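Home | Talks | Reading lists | About | Contact

Last updated 15/01/2023

Speaker notes: Small books about big rides

Start without the slide clicker. Say hello, say thank you to the reading group for having me back, and get straight into the story about the bus.

So, the bus. I was on the top deck going to Planonthorpe with a second-hand guidebook to the seaside park there, a thin thing with a stapled spine, and I missed my stop by four stops because of one paragraph about brake fins. That's the feeling I want to talk about tonight. I've read a lot of books about amusement parks and the people who build them, and I still get it maybe once a year, and it is wonderful.

Ask for hands: who has read a whole book about a ride? Not a park, a single ride. (Last time it was two people and one of them had written it. Wait for the laugh, move on if there isn't one.)

The book I'm going to spend most of the time on is "The Flollden Drop" by Minoru Sasaki. It runs to 100 pages, index included. Hold it up. Pass it round, but do ask for it back, it has my pencil in it.

Sasaki was a ride operator before he was a writer and you can tell from the first line, where he's worrying about rain. He worked the Drop for 12 seasons. He knows which seat people ask for and which seat they ought to ask for. He knows the noise the lift makes in June when the park is full and the noise it makes when there are nine people on the whole site, and he spends a page and a half on the difference – it's my favourite page and a half in the book.

Read aloud: page 31, from "The queue has its own weather" down to the gap. Slowly! I rushed it last time.

Then talk about what he leaves out. There's no chapter on the history of the roller coaster. There are no Russian ice slides. I have nothing against the ice slides, but I've read about them so many times now that I could build one. Sasaki trusts you to know that coasters existed before his, and he gets to his own ride by the second paragraph.

Compare with the Culard volume. Be fair here, I was a bit rude in the first version of this talk. "Culard: The Complete Park" is a proper piece of work and it weighs as much as a small dog. It has 900 pages and every one of them has been checked. If you want to know what year the boating lake was relined, it's in there, and nobody else wrote it down. I'm very glad it exists and I use it every month. But I have never once sat down and read it, and I don't think I've met anybody who has. It's a book for looking things up in.
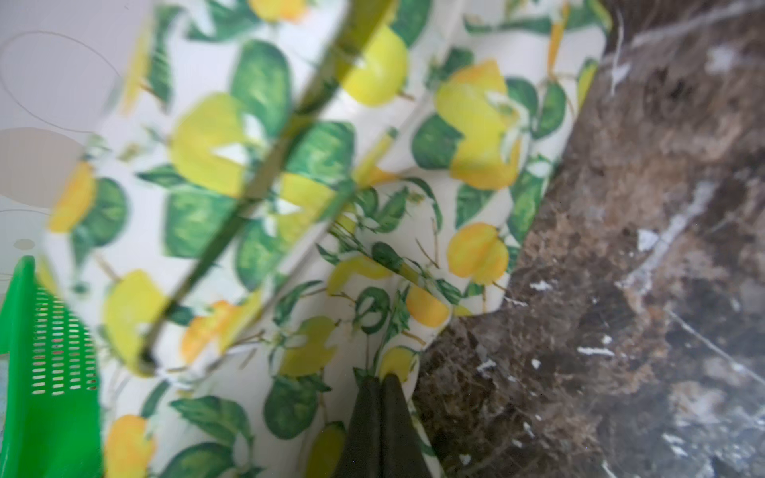 What I'd love more people to see is that the short book took as much work. Sasaki talked to 79 people for it. He lists them all at the back, first the mechanics, then the food stall staff, then the riders, and most of them don't get quoted at all. They're in there anyway. When he says that the painters hated the third hill, he's had it from four painters.

Mention the Çetinkaya chapter. Say the name carefully, practise on the train. Çetinkaya was the firm that made the track, and the chapter is mainly about one argument over the height of the station roof. It sounds dull and I promise it is the most gripping thing in the book. Two sets of drawings, one crane booked for a single morning, and a foreman who'd measured everything himself with a bit of string. I won't give away who was right. If someone asks in the questions, still don't give it away.

A quick word about pictures in books like this. The Drop book has very few and they're small, printed on the same paper as the text, so they come out soft and grey. I used to think this was a shame. Now I like them. There's one of the crew eating chips on an upturned crate and I've looked at it more than at any big glossy double page. The glossy books always show the first drop in full sun with everybody's arms up. Fine, but I've seen that one.

If time is short, skip from here to the bit about indexes.

The bit on fans. Enthusiasts do get sniffed at by reviewers, and I'd like to stick up for them. Most of what we know about the smaller parks comes from people who wrote things down on their day off – train numbers, paint colours, which stall had the good doughnuts. Sasaki leans on those notebooks all the way through and says so. The Culard team did too, although you have to dig through the footnotes to find out.

Indexes. Read three entries from Sasaki's: "gulls, see also lift motor", "hats, lost", and "mother, my, refuses to ride". Anyone who can make an index that good should be handed another contract straight away. His next one is on the Planonthorpe scenic railway, so I have a selfish interest, seeing as I might finally learn what went on with the tunnel.

Questions people usually ask, so have something ready:

Where to begin? With the Drop book, then any stapled guide from a park you went to as a child. Cheap, and you'll argue with it, which is half the fun.

Do you have to like rides? No! My sister can't manage the teacups and she read it in one evening.

Is it in print? The paperback is. The hardback had a short run and I'm not lending mine.

Finish by reading the last page of the Drop book, where he locks the gate and then has to unlock it again for the man with the pram. Book back in bag. Check for pencil.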